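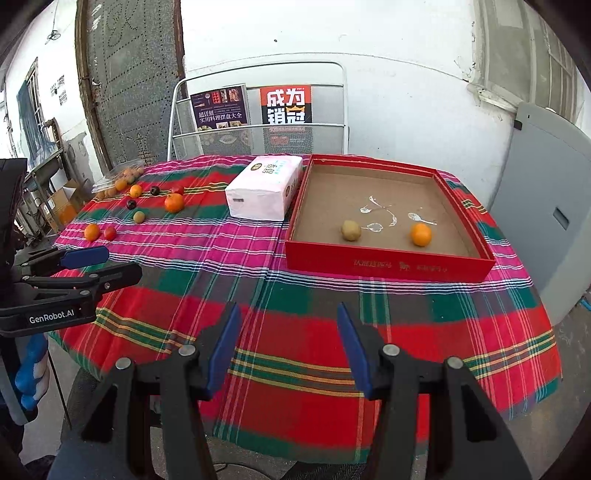 We have one full day between the ferry and the night train in April and I can't decide whether to spend it in Lilthorpe or go up the coast to Prelileck and come back. It's me, my husband and my mother, who is fine with walking but not with stairs. The ferry gets into Lilthorpe at 6 in the morning and the train leaves from the same town late that evening. We'd like to eat lunch out and keep the rest of the food simple, so for breakfast I plan to carry fruit, a kiwi and an orange each like the two in the red tray, and buy bread when something opens. Does anything open that early near the harbor? I don't want my mother sitting on a bench for two hours with an orange.

The bags are the other problem. We'll have one large suitcase and two backpacks. The ferry company's page says there are lockers in the terminal, but the page is old and I've read a comment saying they were taken out. If we can't leave the bags, Prelileck is off the list, as the bus has no luggage space. 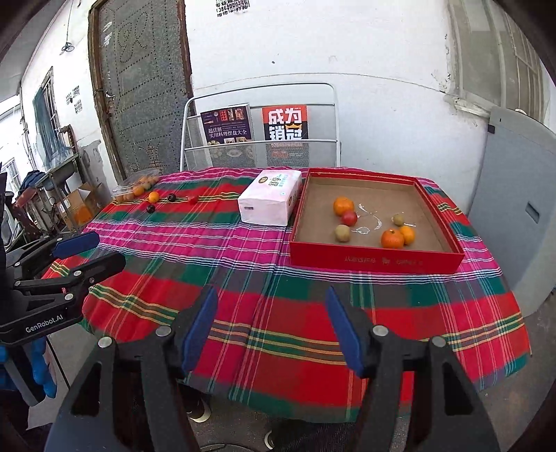 What I've found so far is that Prelileck has the old harbor and the fish hall, and Lilthorpe has the covered market, the tram museum and a long flat promenade. The bus between them takes 32 minutes if the timetable is right. My husband wants the fish hall. I'd be happy with either, but I don't want to spend the day looking at a watch. Has anyone done both in a day, with luggage, and not been worn out by the time the train came? Also, is the Granine restaurant by the promenade still worth it? Friends of ours ate there years ago and still talk about the soup.

Akua Opoku
23 Dec 2022

Tobias Ruiz-Ortega

I did almost the same day on my last trip, ferry in and night train out, and we did both towns. It's possible but I'd pick one if you have someone along who has trouble with stairs. The path from the Prelileck bus stop down to the old harbor is mostly steps. There is a road that goes around, but it's longer and has no sidewalk for part of it. The fish hall itself is on one level once you get down there.

Lockers: the ones in the ferry terminal are gone, your comment was right. The train station has a staffed luggage room. You pay per bag and they give you a paper ticket, so take a picture of the ticket in case you lose it. They wouldn't take our bags until the ticket office opened, and it was closed when we walked over straight from the boat. Check the hours before you go. Ours was a winter visit and April may be different.

From the terminal to the station is some 30 minutes on foot with a suitcase, all flat. The tram does it faster but the first one doesn't meet the ferry. We walked.

For early breakfast there's a bakery on the street behind the terminal, the one with the green door. It was open when we came off the boat. It has a few stools and no toilet. Use the one in the terminal before you leave the building — they lock up once the passengers are out.

If it were my day I'd do this: bakery, walk to the station, leave the bags, tram museum when it opens, lunch at the market, then the promenade and a rest somewhere before the train. The market has a fish counter that cooks what you choose, so your husband may be satisfied with that. It's no fish hall, but the fish is good.

Nkrumah Nutsugah

Go to Prelileck. Lilthorpe is just a town. We took a taxi there and the driver let us off right at the bottom by the boats, so no stairs. I don't remember what it cost. The fish hall is great but go early, they start hosing the floor after lunch.

Pornthip Rungrueang

I can only help with the food part. Granine is still there but it moved one street back from the promenade, and the sign is small. Look for the blue awning next to the pharmacy. We ate there on our spring trip and the soup was on the menu, a thick one with barley and smoked fish. It comes with bread and it's plenty for lunch. They don't take reservations at midday. We got a table right away but a group behind us had to wait.

If your mother would like somewhere quiet to sit in the afternoon, Gbeho is a small tea room inside the public library. You can stay as long as you like and there's an elevator. The cake wasn't much. The tea was fine and came in a proper pot.

One more thing about the fruit: eat the kiwis on the ferry if they're ripe. I put two in a backpack under a camera and spent the first part of the morning washing out the lining in a café sink.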